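Lotbridge Household Waste Diaries: data card

Last changed 5/12/26. Maintained by Hajar Lahlou. Please read the warnings before you plot anything.

What it is

A table of 1,049 diary entries from 35 homes in Lotbridge, kept over one September. Each entry is one item thrown out or put in the recycling, with a weight in grams and the bin it went into, as reported by the person who filled in the diary.

That last part matters. Self-reported bin habits are flattering. I have yet to meet a household that writes down the yogurt tub it didn't rinse. The old Berley survey had the same trouble and called its numbers a recycling rate anyway. I won't, and I'd ask you not to.

Files

entries.csv: one row per item
homes.csv: one row per home, with size and type of dwelling
codes.txt: material codes, including the catch-all OTHER

Known problems

453 weights are guesses made by the diary keeper. They carry a G in the last column. Filter them out and see how much of your finding is left.

Food cans and drink cans share one code. Splitting them afterward by weight was tried and I don't trust the result.

Any weight over 300 grams in the CAN code is probably a can that still had something in it. I left these rows alone.

The homes signed up on their own. People who agree to log their trash for a month are not typical people.

Not suitable for

City-wide totals, league tables, or claims that a leaflet changed what people do.

Comments
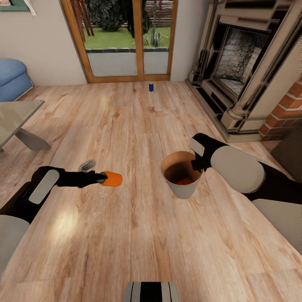
Birger Eide writes that the shared can code bothers him less than the sign-up problem, and he asks whether the homes that quit partway through are still in homes.csv. They are, with the end date left blank.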